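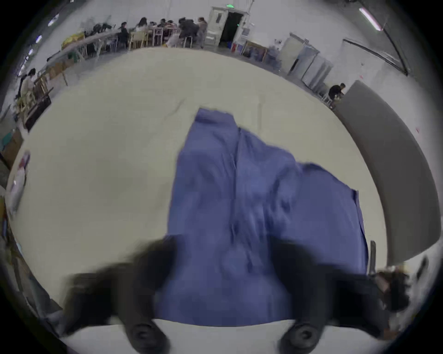 Naima Ouazzani thinks that if you have to show a robot how to do something 500 times, you haven't taught it anything, you've worn it down. She left that under my last column, and I've been arguing with her in my head all week – in the shower, in line at the bank, you name it.

I get where she's coming from. You show a kid how to fold a shirt maybe five times and then they're on their own (and doing it badly, but still). So 500 sounds like a confession of failure. But a kid shows up with years of grabbing blankets and pulling socks off already in the bank. The robot shows up with nothing!

And shirts are mean. A box is the same box every time you put it down. A button-up lands with the collar scrunched one way, then another, and the wrinkles are never where you left them. I tried writing out the steps for a shirt back in November, just to see, and I gave up somewhere near the second sleeve. My hands know it. I can't say it.

That's why I like the handheld gripper so much better than the remote control setups. I had a go at driving an arm with joysticks once and it felt like buttering toast through a mail slot. With the gripper you walk up to the table, pinch the hem, and your own wrist does the thinking. You mess up, you smooth it out, you keep going, and I'd bet the smoothing out is the part most worth recording.

Where Naima has me is the boredom. Shirt number 80 is fine. Shirt number 500 is somebody's whole afternoon gone, and then some, and I think the people doing it should be paid properly and get their names on the work. Teachers usually want that much.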